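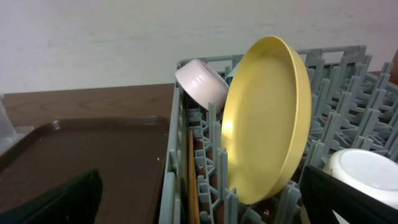 Materialkunde Kunststoffe, Skript zur Einheit 4
Thema: Thermoplaste im Haushalt

1. Wiederholung

Thermoplaste werden beim Erwärmen weich und beim Abkühlen wieder fest. Man kann diesen Vorgang mehrmals machen, aber die Molekülketten werden dabei mit der Zeit kürzer. Duroplaste (z. B. Melaminharz) schmelzen nicht, sie zersetzen sich. Bitte verwechseln Sie in der Klausur nicht Schmelzbereich und Glasübergang.

2. Polypropylen (PP)

PP ist teilkristallin, leicht und gegen viele Laugen beständig. Die Dichte liegt unter der von Wasser, deshalb schwimmt es. Für die Übung rechnen wir mit dem Datenblatt der Firma Plastwood, Sorte Dreltari, Rohdichte 0,9 g/cm³. Bei Kälte wird das Homopolymer spröde, darum nimmt man dann oft ein Copolymer.

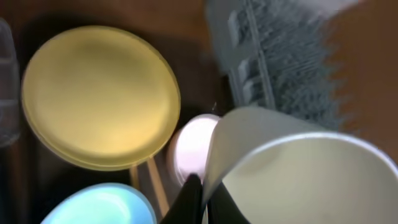 Demchenko wandte hier ein, die Beständigkeit gegen Laugen sage noch wenig über Fett und Farbstoffe, denn Tomatensoße färbe PP nach kurzer Zeit dauerhaft. Der Einwand ist richtig. Die Farbstoffe der Tomate sind unpolar, so wie PP auch, und wandern in die amorphen Bereiche. Spülmittel erreicht sie dort kaum.

3. Migration

Mit Migration meint man den Übergang von Stoffen aus dem Kunststoff in das Lebensmittel. Sie hängt ab von Temperatur, Kontaktzeit und

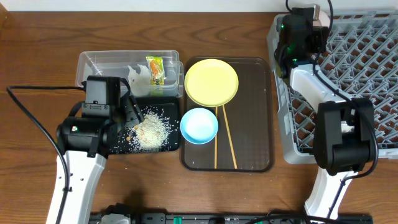
Fettgehalt des Lebensmittels. Geprüft wird mit Simulanzien, zum Beispiel mit verdünnter Essigsäure oder mit Pflanzenöl.

Aufgabe bis April: Berechnen Sie die Masse eines Formteils aus Dreltari mit dem Volumen 144 cm³. Wie viel Granulat braucht man für 1.000 Stück, wenn kein Ausschuss entsteht? Lösungsweg bitte vollständig aufschreiben, siehe auch Skript S. 17.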